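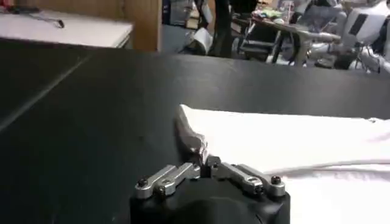

Geswood wanted to know, when they read our last update, why the good practice guide still had no rule for stopping a run halfway. Fair point! I had it filed under "later" and it should've been in from the start, so most of this month went there.

The rule is now two lines long. Anyone in the room can call a stop, and whoever called it is the one who clears the restart. We also settled the wording on cloth tasks — grip force gets written down before the first run of the day, and again after any change to the fingers.

The log is at 1530 runs, and 202 of those predate the new sheet, so I'm keeping them separate until Dirkis decides if they count. The Bermúdez draft has 78 comments on it (I've answered the easy ones) and 2 sections I'd still like to cut.

Money is on track. Manier gets the full guide in October, and I'd love a yes or no on the restart wording before then.

2026-05-29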